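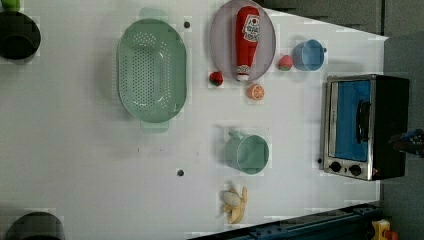
Garrido Playgroup — minutes of the toy kitchen meeting

Tuesday, September 15, 2020

Present: Tariq Bajwa (chair), Nuria Collado, Hugo Cabello, Rocío Alcaraz (minutes)
Apologies: Ignacio Mateos

1. Minutes of the August meeting
Agreed, with one correction: the spend on the reading corner was £337.

2. Play food
Nuria went through the pieces on the white table. The strawberries, the orange slice and the peeled banana stay. The plush ketchup bottle also stays — Hugo asked if it can go in the machine, and Nuria will look for a washing label.

3. Crockery
Rocío would like the plate, the mug and the light blue cup kept in one tub and the food in another. Agreed. The green colander is too long for the tubs and will go on the open shelf.

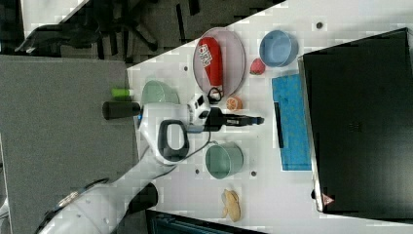 Item 3: plate, pale green cup and play food on the table.

4. Toaster oven
Tariq wants it kept at the role-play corner, on the low unit. Hugo thought it took up too much room there. Left as it is until half term.

5. Orders
Two quotes for tubs with lids: Mellanon £39, Flimetti £8 more. Mellanon accepted. Order no. 1227 to be used on the invoice.

6. Any other business
Labels for the tubs — words and drawings both. Rocío has card left over.

Actions
Nuria: washing label, ketchup bottle
Hugo: order tubs
Rocío: tub labels
Tariq: send minutes to Ignacio

Meeting closed at 4.40 pm.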